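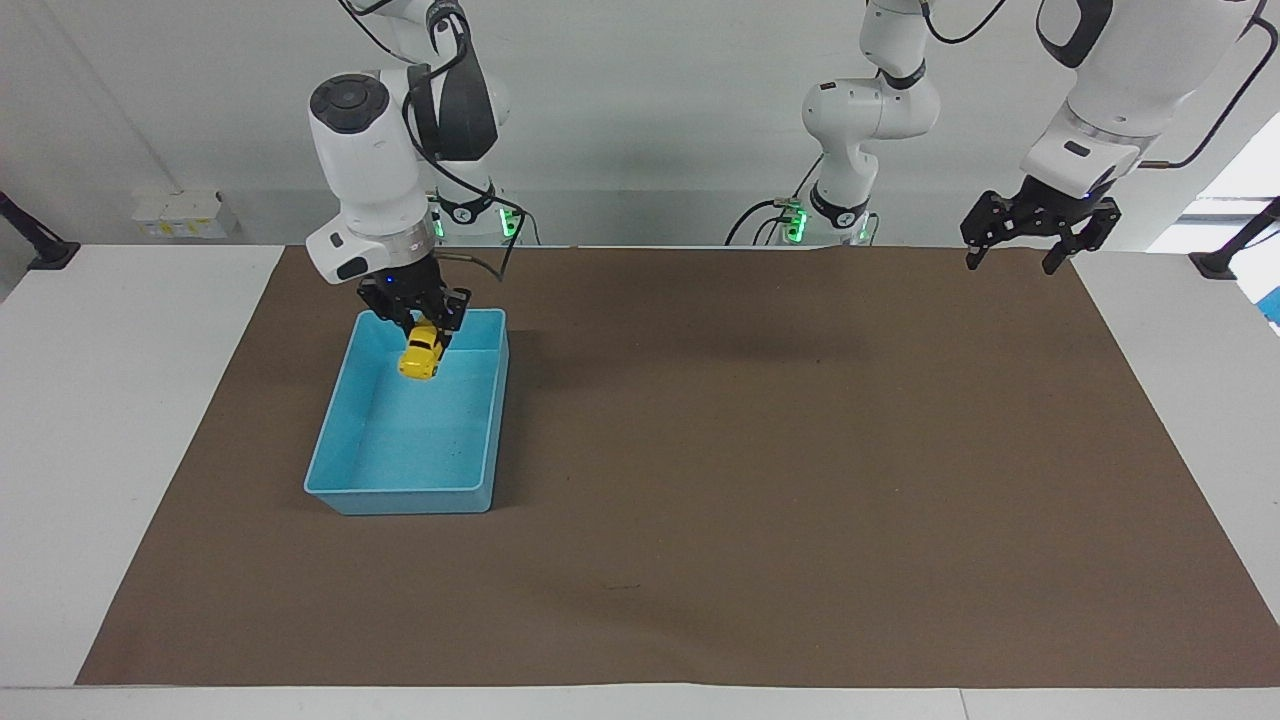
Session 6. Budgeting a two-arm bench cell

Gøran Bakke
Sat 4 May
Reading time: 2 min
Print | E-mail

Scope. Purchase planning for a small tabletop cell with two arms and parallel grippers, used for pick-and-place of light objects into a bin. Mobile bases and fenced industrial cells are covered in the August block.

1. What the quote leaves out

A vendor quote normally lists arms, controllers and grippers. The working cell also contains a table, mounts, clamps, posts, cable runs, wall power, a mat, bins and the objects themselves. Students tend to enter these as one line called "misc." Enter them separately. In the Wustby plan the misc. line was set at 400 and had to be reopened before the arms were delivered.

Mats and bins are cheap but need a specification. A plain matte mat in one dark color gives a steady background for a camera. It will pick up scuffs, so order spares from the same batch. Bins should be shallow enough for the fingers to reach the inside corners with the wrist clear of the rim. A toy car held nose-down close to the bin floor is a fair test of that clearance, and the test costs almost nothing to run before the bin order goes out.

2. One arm or two

The second arm is the largest single decision in the budget. Many tasks on the list will use one gripper while the other hangs open over the mat. Compute the share of planned tasks that need both hands at once (handover, holding a lid, folding). If that share is under 20 percent, price the cell as one arm plus a reserved mount, and show the second arm as an option with its own date.

Exception: if the second arm is quoted later as a separate order, check whether the controller and software license are charged again. The Honstead and Eklund exercise quotes differ on this point. Read both before class.

3. Table and power

Table size follows from reach. Draw both work envelopes, mark the overlap, and leave a free margin around the mat. Clamps at the table ends take up edge length and belong on the drawing — so do the bases, if they stand at the back.

Count outlets against devices before fixing the table position. Cable loops need slack for full wrist rotation. Allow for a window beside the table: either a blind or a fixed lamp goes in the budget.

4. Spares and downtime

Minimum: 2 sets of gripper fingers, one cable set per arm. State the lead time for each, in weeks, next to the price.

5. Assignment

Complete the Retoletti worksheet for one cell. Hand in the line-item table, the top-view drawing, and a paragraph defending your choice in section 2.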